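4.2 Lamps, shades and the question of where to hold them

Of all the household things that passed across our tables at Tirkenell, the table lamp was the one that people had most to say about. We had not planned to give it a section of its own. It sat in our first list of objects between the kettle and the letter rack, and we rather expected it to be dull. But when we came to read through the 191 diary entries kept by the households who took part, lamps kept turning up, usually in the middle of a story about something else: dusting, hunting for a plug, making room for a jigsaw, getting a bedroom ready for a visiting aunt in December.

What seems to make a lamp awkward is that it is a single object in name only. The base is made to be handled and the shade, on the whole, is not, and yet the shade is very often the bigger part and the first part that the hand meets. One of our diarists in the Mollell flats wrote that she had "never once picked up the bedside lamp without thinking about my fingers", and several others spoke of an older relative who had scolded them as children for leaving marks on the fabric. Fabric shades show dust and grease quite readily, and a light-coloured one will show them sooner than a dark one. People who owned such lamps told us that they moved them less often than they would have liked, and cleaned behind them less often too.

We were curious to see whether these worries had any bearing on where a lamp is held when it is lifted with both hands. Figure 2 shows a lamp of the kind we mean, with a tall cylindrical shade in white fabric, open at the top so that the bulb can be seen inside. It is held low down, from the left and from the right. 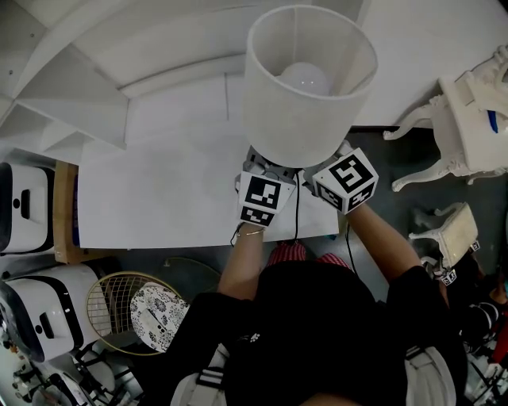
Padmavathi Kartha

Figure 2. White table lamp with a cylindrical fabric shade, held from both sides at a white table.

A low hold has a good deal to be said for it. It leaves most of the fabric alone, and it keeps the hands near the base, where the weight of many table lamps is to be found. The households in Zervas described much the same habit, though they gave it different names ("by the ankles" was our favourite). The drawback is that a tall shade can sway when the lamp is carried any distance, and a few people admitted to steadying it with their chin.

Then there is the cable. In the figure, black cables hang down past the front edge of the table, and anyone who has carried a lamp from one room to another will know how readily a hanging flex finds a chair leg or a foot. Our diarists had all sorts of ways of dealing with it. Some wound it round the base, some tucked the plug into a pocket, and one gentleman in Benen laid it over his shoulder like a scarf. Winding was the most often mentioned, and also the most often regretted, as the coils tend to slip off halfway up the stairs.

Csaba Szűcs, who read an early draft of this section, asked us whether the shape of the shade mattered as much as its size. We think it probably does. A straight-sided cylinder offers no narrow place for the fingers, whereas a cone or a bell draws the hand towards its top. We return to this in Section 4.3, together with the floor lamps, which brought troubles of their own.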